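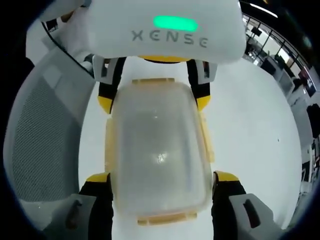

Chapter 3
Who Decides? Bishops, Clergy, and Laity

Church government is the set of rules that says who may make a decision and who has to agree to it. In Chapter 2 we looked at churches where most decisions belong to the local congregation. In this chapter we turn to churches that have bishops and also have an elected assembly, usually called a synod or a convention. The picture at the head of the chapter gives a simple way to think about them. The object is held by fingers that press in from either side, and a hold of that kind depends on both sides. A church law in most of the bodies we will study is held in a similar way, with the bishop on one side and the assembly on the other. If either one withdraws consent, the law does not pass.

The word "synod" comes from Greek and means a coming together. Early synods were mainly meetings of bishops. Seats for lay people, meaning members who are not ordained, came much later in most places, and in some churches lay members still have a voice but no vote. Keep this in mind when you read older sources. A writer who says "the synod agreed" may mean only that the bishops did.

A case from Narnberg

The Diocese of Narnberg will come up several times in this chapter. It has 40 parishes, most of them small, and its synod meets once a year in May. The synod sits as one body for debate but votes in three houses: the bishop, the clergy, and the laity. A measure must pass in all three.

On Saturday, April 10, 2021, the diocesan council received a proposal to join the parishes of Tiser and Vrettos under one rector. The two churches are 15 miles apart. The clergy who spoke were in favor, mainly on grounds of cost. Kirsten Desjardins, a lay member from Vrettos, told the council that her parish had been asked for its accounts but had not been asked for its opinion. The bishop supported the plan and sent it on to the synod, where it passed in the house of clergy and failed in the house of laity by 2 votes. Under the diocesan rules that ended the matter for the year.

Compare this with the neighboring Diocese of Wosow, where the bishop may join parishes after hearing advice from the council. The same proposal there would have needed one signature. Both dioceses belong to the same national church and use the same prayer book, and their members move freely between them. The difference lies in their constitutions — documents that few churchgoers ever read.

What this chapter covers

Section 3.1 explains the office of bishop and how bishops are chosen. Section 3.2 follows a measure through a synod from first notice to final vote. Section 3.3 deals with church courts and what happens when a decision is challenged.

Terms to know: canon, diocese, house, laity, measure, rector, synod.

Before you go on, find out how your own town council or school board passes a rule. Write down who may propose it, who votes, and whether anyone can block it. You will need your notes for the exercise at the end of Section 3.2.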